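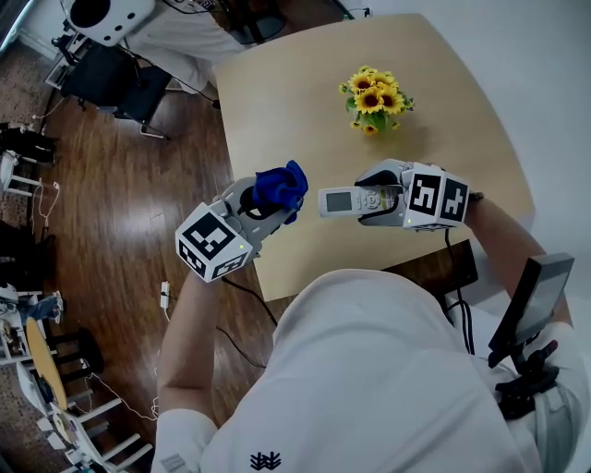 # Trivau Tabletop Handheld Set: Data Card

Release: January 2018
Maintainer: Arsen Chornovol, Fornbridge

## Summary

Demonstrations of two-handed tabletop work, recorded with a pair of hand-held grippers. No robot arm is used during collection. The set supports work on transferring gripper trajectories from people to fixed-base arms.

## Contents

- 2,000 demonstrations, of which 239 are held out for testing
- 13 task families, including wiping, moving small household objects and handing over between grippers
- 2 gripper streams per demonstration, left and right, plus one overhead view

## Collection

The operator sits at the table edge and works with one gripper in each hand. Each gripper carries a white cube printed with square fiducial markers. Pose is solved from whichever cube faces are visible in the overhead view. Both grippers are cabled.

Objects include cloth, remote controls and flowers. Cloth is labeled as deformable and has no object pose. Tables and background furniture were left as found.

## Method

Marker poses are smoothed per gripper, then expressed relative to the first valid pose of the left gripper. The Daza baseline predicts the next relative pose and jaw width for both sides. Training on relative poses gave better transfer to a new table height than training on absolute poses – the gap was largest for wiping.

## Known limits

- Pose drops out when a forearm covers a cube. Gaps are flagged and left unfilled.
- Jaw width is unreliable on thick folds of cloth.
- Demonstrations recorded before April use an older cube offset. Apply `offset_v1` to these.

## License

Research use only. Redistribution requires written consent from Fornbridge.

Print this page | E-mail this page

Related items
- Flillwood Cloth Folding Set
- Daza baseline: training notes
- Trivau marker cube calibration

Contact: Fornbridge data desk | © Fornbridge | Back to top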